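How to Wash and Fold Cotton Dish Towels So They Stay Flat and Absorbent

By Melina Petridis

New dish towels usually don't dry anything. They come from the mill with a finish on them that makes them look crisp on the shelf and pushes water around your plates. Most of what follows is about getting that finish out and keeping it out. The folding part is at the end and is short.

What you need

A washing machine or a deep sink
Plain detergent, without softener
White vinegar
A flat surface bigger than the towel
An iron, if you like ironing

Step 1. The first wash

Wash new towels on their own before you use them. Use warm water and half the detergent you would use for a normal load. Skip the softener completely. Softener leaves a coating on the cotton, and a coated towel smears.

If the towels are a strong color, soak one in a bowl of cold water for an hour and look at the water. If it has changed color, wash that batch by itself two more times. I had a set of red ones from a shop in Eltport that took four washes to run clear, and they were fine after that.

Expect some shrinkage. A plain cotton towel 27 inches long can easily come out an inch or more shorter. If you plan to sew on a hanging loop or a border, do it after this wash.

Step 2. The vinegar rinse

Put half a cup of white vinegar in the rinse compartment for the second wash. If you wash by hand, add it to the last sink of water and leave the towels in it for 8 minutes. Do not mix vinegar with bleach, ever. The smell of vinegar goes away as the towels dry.

After that, a vinegar rinse once a month is plenty.

Step 3. Drying

Shake each towel hard by two corners before hanging it. Hang it from the short side with a small overlap on the line, and pull the long edges straight with your fingers while it's still wet. This does most of what an iron would do.

In a dryer, use medium heat and take the towels out when they are very slightly damp. Leaving them in a hot drum overnight is how you get the hard creases. Clean the lint screen first -- new cotton sheds a lot.
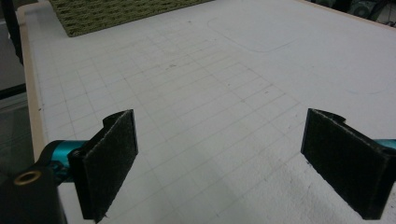 Valentina Sepúlveda wrote in after the first version of this page to say that she never uses the dryer for the first three washes, as the lint from new towels ends up on everything else, and that hanging them outside on a windy day gets rid of most of it. I tried it in August and I agree with her. Shake them again when you bring them in.

Step 4. Squaring up

Cheap towels are often cut a little off the grain, so the corners don't meet when you fold. Lay the towel down while it is damp, hold two opposite corners, and pull gently. Try the other pair of corners if that makes it worse. Checks and stripes help here, as you can use the lines in the weave as a guide.

Smooth from the middle out to the short ends with flat hands. Iron it now if you are going to, on the cotton setting, and let it cool before folding.
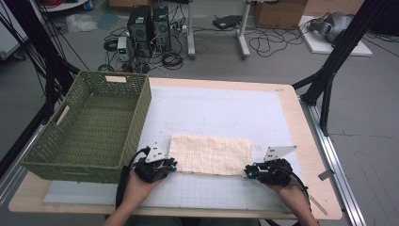
Checked cloth laid flat near the front edge of the table.

Step 5. Folding

For a drawer, fold the towel in thirds the long way, then in half, then in half again. Stand it on its folded edge. You can see every towel at once and take one without pulling out the rest.

For a shelf, fold in half the long way and then in thirds. Put the fold toward the front.

For an oven rail, fold in thirds the long way and hang it over. Nothing else needed.

Getting stains out

Grease: rub in dish soap, wait 2 hours, wash warm.
Tea and coffee: soak in cold water with a spoonful of baking soda, then wash.
Tomato: cold water first, from the back of the cloth. Hot water sets it.
Mildew spots: these rarely come out all the way. Move the towel to the rag pile.

Check that a stain is gone before the towel goes in the dryer. Heat will fix what's left of it in the cotton.

Last updated Saturday, January 15, 2022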